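Inilton Foundation – Applied Automation Program
Interim Progress Report: Household Task Demonstration
Grantee: Gomen Laboratory, Murkby site
Submitted 4 May 2022

1. Purpose of this report

This report covers the second funding period of the Household Task Demonstration project. It describes the work completed at the Murkby kitchen, the status of the deliverables listed in the grant agreement, the difficulties met in the period, and the work planned through October. Financial statements are submitted separately.

2. Background

The project records people performing ordinary kitchen tasks through a robot gripper, so that a control policy can later be trained on those recordings. Two methods are in use. In the first, an operator holds a gripper of the same shape as the robot's and carries out the task directly. In the second, the operator stands away from the counter and drives the arm by remote control. The grant agreement calls for both methods to be applied to the same tasks, so that the cost and quality of the two can be compared on equal terms.

The first funding period was spent on equipment, safety review and operator training. Recording began in earnest in the present period.

3. Work completed

3.1 Demonstrations recorded

The project recorded 3,459 demonstrations in the period. Of these, 2,288 passed review and have been added to the training set. The remainder are kept in a separate archive with the reason for rejection noted against each one. The most common reasons were a dropped object, a pause long enough to confuse the timing of the task, and a loss of agreement between the camera and gripper records.

3.2 Current task family

Work in the period centered on moving food items between cookware and dishes. Toy corn cobs were selected as the main test object. They do not spoil or change shape over a long session, and their uneven surface makes for a fair test of grip. A cob must be taken near its middle, with the fingers closing on its flanks; a grasp too close to the tip tends to let the cob turn as it is lifted.

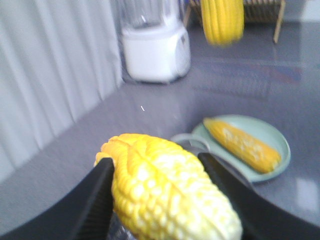 Operators were at first instructed to complete each transfer as quickly as they could do so safely. This instruction was withdrawn after the first review. Fast demonstrations contained short corrections that were difficult to separate from the intended motion, and the early policies copied them. Operators are now asked to keep a steady pace and to finish any approach they have started. If the approach is poor, the attempt is ended and recorded as such.

The release has also been given a fixed form. The cob is lowered until it touches the plate, the fingers open, and the gripper withdraws along the line of its approach. Operators had previously released from different heights, and the cobs did not always stay where they were placed.

3.3 Workspace

All recording in the period took place in the Murkby kitchen, which has a full-length counter and built-in appliances. The layout was kept as a household would find it, although the positions of the plates and the pot are changed between blocks of demonstrations. Each block consists of 200 attempts. A written record of the starting layout is made before the block begins.

The counter has a polished surface and shows reflections. These affected the automatic detection of plate edges during the first blocks. The detection settings were revised, and the affected recordings were processed again without the need to repeat them.

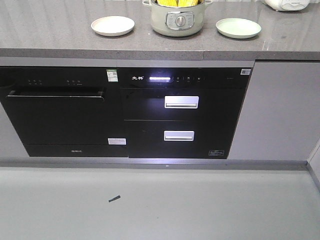
Figure 2. Counter at the Murkby site, with two plates and corn cobs in the electric cooking pot.

3.4 Comparison of the two methods

A preliminary comparison has been completed. Hand-held demonstration is the faster method and requires less training; new operators were producing acceptable recordings by the end of their first session. Remote control is slower and more tiring, and operators took several sessions to reach a steady standard. It does, however, produce motions that the arm is certain to be able to repeat. A number of hand-held recordings had to be set aside because the operator had reached into the pot at an angle the arm cannot achieve.

The laboratory's present view is that the two methods are best used together – hand-held recording for the bulk of the data, and remote control for the first lift out of the pot. This view will be tested in the next period and should not be read as a final finding.

4. Status of deliverables

Deliverable 1, operator handbook: complete. A revised edition reflecting the changes in Section 3.2 has been issued to all operators.

Deliverable 2, reviewed training set: in progress. The agreed total has not yet been reached. A further 700 accepted demonstrations are required.

Deliverable 3, comparison of methods: preliminary results complete, final report pending.

Deliverable 4, trial at a second site: delayed. See Section 5.

5. Difficulties and changes to plan

The trial planned for the Sadowski building was postponed when electrical work there ran past its scheduled end. The laboratory has since inspected the room and considers it suitable. The counter is lower than the one at Murkby, and the arm mount will need to be adjusted before recording can start. The cost of this change can be met from the existing equipment line – no additional funds are requested.

Review of recordings has taken more staff time than was budgeted. Each recording is at present watched in full by one reviewer, and doubtful cases are passed to a second. The laboratory is preparing a screening tool that will flag dropped objects automatically. Human review will continue for all recordings entering the training set.

6. Work planned

In the coming period the laboratory will complete the outstanding demonstrations, begin recording at the Sadowski building, and add a task in which cobs are returned from the plate to the pot. Policy trials on the arm will be run at the end of each month under the safety procedure already on file with the Foundation.

The final comparison of methods will be delivered in October. The laboratory asks that the due date for Deliverable 4 be moved to the same month, and would be grateful for written confirmation of this change.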